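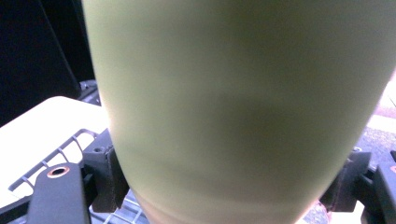 **Refill station update**

Quick one this month, writing this between two meetings so forgive the state of it.

The refill point in the Azar building is back on. Both taps, second floor, next to the stairs. The left one is chilled, the right one isn't. The filter light was red for most of March and is green again – new cartridge went in last week. If it goes red again please email facilities and don't just tape a note to it. We found 3 notes on it, all different dates, none of them reached us.

Lost bottles. The shelf by reception is full. Completely full. Anything still there at the end of April goes to the charity shop on Traltik Street, lids or no lids. Put your name on yours. Marker on the base works fine, masking tape comes off in the dishwasher and then clogs the drain, ask Ott Kivi how he spent his lunch hour.

Speaking of dishwashers – top rack only for anything plastic. Insulated ones by hand please. The seal goes and then you get that smell. For the smell: a spoon of baking soda, warm water, leave overnight, rinse twice. Vinegar works too but not both at once unless you want foam all over the counter.

Paper cups. We got through 1,000 of them in January and 267 last month, so thank you, that is a real drop. We are not getting rid of them completley, visitors need something to drink from and so do people who forgot theirs on the train. They've moved to the cupboard under the sink. Ask if you can't find them.

Coffee cart people: Lirnine will fill your own cup now, any size, and take 95 cents off. You have to hand it over clean. They've asked me to say that twice. Clean. They open at 7:30 and the line is shortest before 8, after that it's out the door till mid morning.

Field staff heading out to Riltirport – there is no drinking water at the site until the new line is connected, and the date for that has slipped again. No new one yet, I'll send it when I have it. Fill up before you leave. There are two big jugs in the van but they're for hand washing, the lids are labeled, please leave them alone. Last group came back thirsty and cross and I don't blame them.

A few people asked about ordering bottles in bulk like we did for the summer picnic. Not this time, no budget line for it and half the last batch leaked anyway. If somebody wants to get a group order together on their own I'm happy to put a line in here. Send me the wording, short please.

Also the ice machine. Yes I know. The part is on order. The repair guy comes when the part comes.

Next update in May, items to me by noon the day before it goes out. Late ones go in teh one after.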